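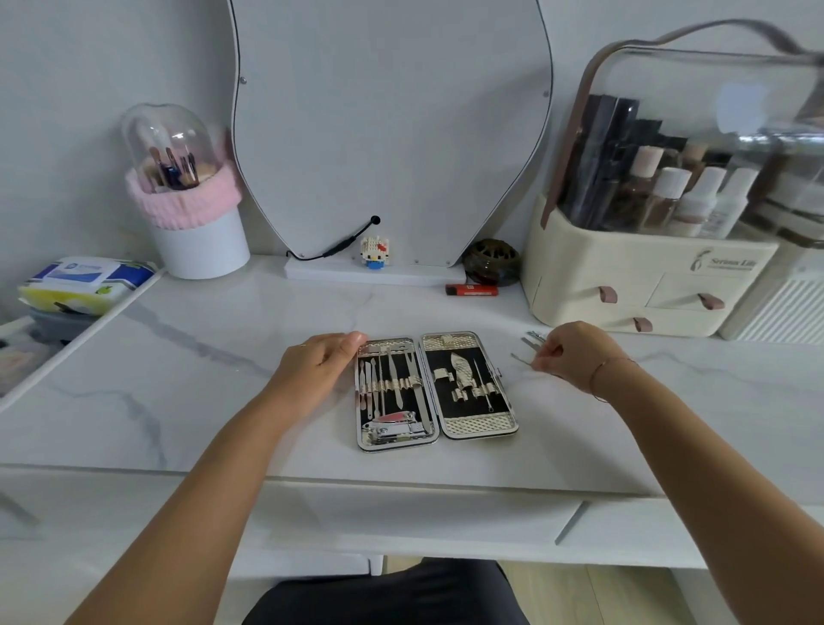
Last updated: September 26, 2026

Learning to Back Up All Over Again

I passed my lorry test first time, and I was unbearable about it for a fortnight. I rang my mum. I rang my brother, who drives a van and has never been allowed to forget it since. Then I turned up for my first proper week at Pirnard, climbed into a cab with a full-length trailer behind it, and was asked to put the whole thing on bay two at the Randitz depot. It took me so long that a man in the next bay finished unloading, ate a sandwich and left.

So this is a piece about reversing. Going forwards is mostly patience and mirrors, and I'd had plenty of practice at both. Going backwards with a hinge in the middle is a different job altogether, and I've spent the past year badgering anyone who'd talk to me about how they learned to do it.

The wrong way round

If you've ever reversed a caravan or a little garden trailer, you'll know the basic insult. You turn the wheel left and the back end goes right. Everybody can tell you that. I could have recited it in my sleep, and on the practice yard I'd even managed it, with cones, in daylight, with an instructor who had all afternoon.

What I hadn't grasped was the delay. You put a bit of lock on and for a moment nothing much happens, so you put on a bit more, and then the trailer wakes up and swings far further than you wanted. Now you're chasing it. You spin the wheel the other way, too late and too much, and you've folded the lorry up like a deckchair.

Marlene Araújo sat beside me for most of that first month, and her cure was to slow me down until I thought we'd stopped. "Walking pace is too fast," she told me. "Walk like you're carrying soup." I did the whole of July carrying soup. She had me leave the accelerator alone and let the engine creep us back, and she'd tap the dashboard whenever my hands got busy.

The other thing she changed was where I held the wheel. My hands went to the bottom, and from there I just moved them towards whichever mirror showed too much trailer. See a lot of it on the left, hands go left. It felt like cheating! I'd been doing sums in my head all that time and she'd swapped them for something a child could follow. It does only work when you're roughly straight to begin with, mind you, and she was firm about that too.

The bit before the bit

Most of a good reverse gets done while you're still driving forwards. I wish somebody had hammered that into me sooner. I used to roll into a yard, spot my bay, stop more or less opposite and start fighting. Kelly Camargo, who I shared a run with to Miranda for a while, drives right past the bay, steers in towards it, swings out again and ends up with the trailer already pointing where she wants it. By the time she selects reverse there's hardly anything left to do. She looks lazy. She's the quickest I've seen.

I tried copying her and got it wrong for weeks, usually by turning out too early so that I arrived at a lovely angle for the bay next door. What helped was picking a mark. At Randitz there's a drain cover, and when my door is level with it I start the swing. At Miranda it's the end of the fence. I've got one for nearly every place I go now, scribbled on the back page of my notebook along with which gate code works and where the toilets are.

Do the set-up so the trailer bends towards your own side whenever the yard gives you the choice. In a British cab that means keeping the back of it in view out of the right-hand window. The other way round is the blind side, and you lose the rear corner completely once the angle gets going. Sometimes there's no choice. There's a bakery I deliver to that can only be done blind, off a narrow road, with parked cars, and I still feel sick turning into the street.

Get out, get out, get out

I was shy about getting out of the cab. It felt like admitting something. There'd be a forklift driver waiting and two or three others watching from their windows, and I'd sit there craning my neck at a mirror full of brick wall hoping it was further off than it looked.

Nayara Falcão put a stop to that. She's been driving far longer than I have and she gets out every single time at a new place, before she starts, and walks the whole route she's about to reverse along. She looks up as well as down. Canopies, security lights, branches, the corner of a gutter. She told me about a roof bracket that cost her first employer 2000 pounds, and how she'd looked carefully at the ground on both sides and never once raised her eyes. I get out now. I get out halfway through if I've lost sight of something. Handbrake on, engine off, down the steps, have a look, back up. It's a minute.

And if someone's guiding you in, agree what the signals mean first. I had a very kind lad at Pirnard waving me back with great big friendly sweeps, and I thought he meant come on, and he thought he was saying hold it there. We were both smiling. If you can't see your guide in the mirror, stop. Don't carry on towards where you last saw him.

Taking a shunt

Where I come from as a car driver, going forward again halfway through a manoeuvre means you've messed it up. Examiners used to mark you for it and your dad used to sigh. In a lorry it's called a shunt and it's perfectly respectable. Pull forward, straighten out, try again. Arlindo Cavalcanti, who runs the yard at Randitz and has watched an awful lot of us come and go, says he can tell the ones who'll last by how soon they give up on a bad angle. The stubborn ones keep winding the wheel and hoping.

When I do shunt, I try to fix one thing. Either I'm moving the trailer over or I'm changing its angle, and I decide which before I let the brake off. For ages I'd just pull forward a few feet and have another go at exactly the same mistake. Go further than feels necessary, if there's room. A long pull forward straightens the whole outfit and gives you space to start small again.

The mirrors need both your eyes, too. I'd get so fixed on the side that worried me that the other one would be creeping up on a bollard. Marlene had me say "left, right" out loud as I checked, and I carried on doing it long after she'd moved on to the next trainee. Sometimes I still do, with the window down, to the confusion of passing warehouse staff.

Practice, and where to get it

You won't improve much by doing it only when it counts. Ask for yard time. I was nervous of asking, but Pirnard let me have an empty trailer at the quiet end of a shift, and I put out old cones and backed between them till it got dark. Zuleica Rangel, who passed her test the same month I did, went at it another way and bought a toy lorry, which she reversed around the legs of her kitchen table. I laughed at her. Then I borrowed it. It's brilliant for seeing where the pivot is and how the front of the cab swings out wide, a thing you never notice from the driving seat until you've nearly taken somebody's wing mirror off.

Her firm, Nenda, also has new drivers keep a log of reverses, with a line about each. Zuleica had got to 100 when we last compared notes and said the entries had gone from long angry paragraphs to "fine" and "fine, raining". I started one myself and gave up after a week, but I can see the sense in it.

Some days it still goes wrong. Last month I had a wide open bay, no wind, nobody waiting, and I made a complete pig's ear of it three times running. I drove out of the yard, went round the block, had a biscuit, came back and dropped it in first go. Arlindo came over with the paperwork, looked at the gap either side of the trailer, and asked me if I'd mind moving across to bay four.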